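I'd lived in Flarnadby all my life and never once taken the night bus to Parkau, so when Gran left me her ticket I thought, well, why not?

It was number 65, and the driver was a heron. He had a cap on and everything. "Sit anywhere," he said, "but mind the damp ones."

I sat by the window – I always do – and we went straight down the slipway and under the sea. Lovely down there! Someone had left the streetlamps on.

"Is it far?" I asked.

"200 songs," said the heron, and started humming.

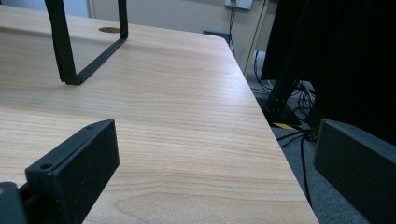
By the time he'd got to the last one I knew most of the choruses, and so did the cod. Gran was waiting at the stop in her good coat, looking cross.

"You've missed supper," she said, and gave me half a pear out of her pocket.

More stories
The Dvorak Umbrella
Provine, 2081
My Aunt the Lighthouse
1000 Buttons

Contact | © Provine Short Stories | Back to top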